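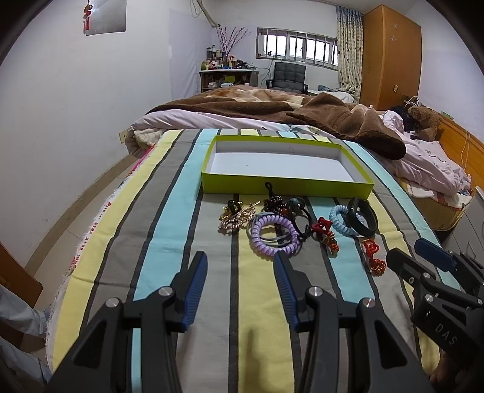
Thread on moving apartments with too much stuff. I did it last month and I'm writing down what worked while I still remember.

1/ Old place was 900 square feet on the second floor. New place is smaller, third floor, no elevator. I had three weeks to pack and used the first one badly, going through old mail.

2/ Start with whatever you use least. For me that was holiday things, spare bedding and the shelf of cookbooks. I started with the kitchen because it looked like the biggest job, then ate off paper plates for nine days.

3/ I got quotes from two movers. Stelto wanted 1,000 dollars flat, including the truck. Lazăr charged by the hour and figured it would come out lower. I went with Stelto. I don't like watching a clock while people carry my couch.

4/ Ask about stairs before you agree to anything. The first number I got from Stelto didn't include the third floor. The second one did. Get it in writing, an email is fine.

5/ Boxes: I bought 21 medium ones and no large ones. A large box full of books can't be lifted by anybody I know. Mediums stack better in a hallway too.

6/ Write the room on two sides and the top. If you only write on the top you can't read it once they're stacked. I did this right for the bedroom and wrong for everything else.

7/ Bedding makes good padding. Towels around plates, sheets around lamps, a thick blanket over the TV. I bought one roll of bubble wrap and still have most of it.

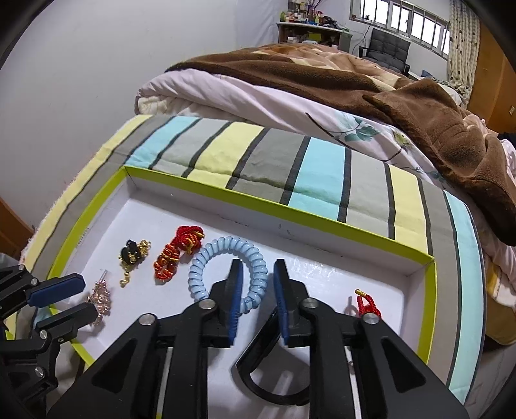

8/ Small things took longer than furniture. A couch is one decision. A drawer of earrings, buttons, keys and foreign coins is a whole evening. Set a timer and when it goes off, tape the box shut.

9/ Someone asked what I did about things I wasn't sure about. One box, marked MAYBE, with the month on it. Mine says April. If I haven't opened it by the fall it goes to the thrift store without me looking inside.

10/ Selling stuff: I made 300 dollars total. Most of that was the exercise bike, a Fetness that I rode for one winter. The bookcase went for almost nothing. The dining chairs I gave away after four people said they'd come and didn't.

11/ Take the drawers out of the dresser before the movers get there. Mine asked me to and I had to empty them into trash bags at 7 in the morning – not a good use of trash bags or of the morning.

12/ Put screws and bed bolts in a sandwich bag and tape the bag to the piece they came from. I put all of mine in one bag. Slept on the mattress on the floor for two nights while I sorted out which bolt went where.

13/ Measure the new place yourself. The listing had the bedroom a foot wider than it is. My desk now lives in the living room, facing the wall, and I've gotten used to it.

14/ Change your address with the bank, the pharmacy and your car insurance before the move. I forgot the pharmacy and drove back across town for one prescription.

15/ The Stunditz shelving I was going to buy for the closet doesn't fit either – the door opens inward and hits it. I'm using two tension rods and some hanging baskets for now.

16/ Last box I packed and first box I opened: coffee maker, two mugs, shower curtain, toilet paper, phone charger, scissors. Add a can opener. I had to borrow one from downstairs.

17/ Replies are open if you have a better way to move plants. I lost the fern and the big pothos is dropping leaves.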